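4.2 Planning the purchase in simulation before spending

Our lab at Skolau had money for one arm and one gripper, with very little left over for mistakes. We found it surprisingly useful (and a lot of fun!) to build the workcell in simulation first and let the purchase list grow out of it. Every object in the simulated cell got a line in the budget sheet, from the arm down to the crates, and each line had to earn its place in at least one task. The first full layout is given in Figure 3.

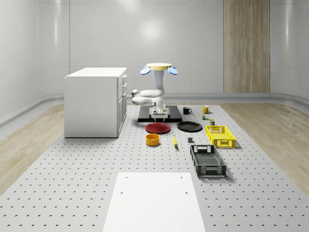 Figure 3. Simulated workcell used for planning, with the arm on its base plate and the plates, mugs, crates and other household objects set out on the perforated platform.

The Bindlow project, which shares our floor, had ordered its table before settling on a task set, and the table was later replaced. We wanted to avoid that bill. We wrote down 19 candidate tasks, ran each one in the simulated cell, and marked which items it called for. After the first pass, 13 tasks remained, and the draft budget fell by about 40 percent - mostly because the second arm we had been so sure about came off the list.

Camera views were priced the same way. A wrist view and a wider view carry different costs in mounts, cables and computer time, and trying both in simulation costs next to nothing.

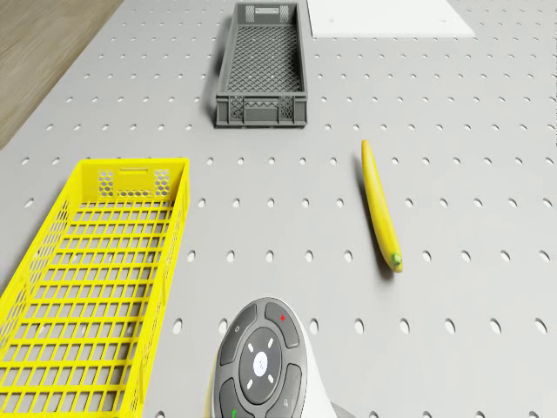
Crates turned out to be the line we argued over most. They are cheap, but their size sets how much clear surface the arm needs, and that in turn sets the size of the platform. We moved them closer and farther away many times before asking Kragh for a quote on the platform, and the quote came back for a smaller one than we had first planned. That was a very good afternoon!

The gripper was the hardest choice. Finger pads wear, so we budgeted for spares from the start and entered them as a yearly cost under Astach, our parts supplier. Close views of the fingers over a bowl helped us think about reach and clearance when comparing finger lengths. 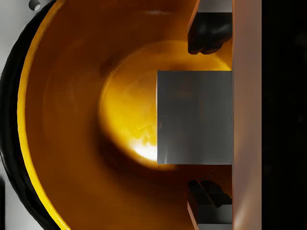

Close simulated view from above: the two black finger pads and the metal block between them, over the inside of the bowl.

We kept shipping and installation on a separate sheet, as neither can be estimated from the simulated cell. Both were filled in by hand from supplier quotes and updated in August, when the platform order was placed.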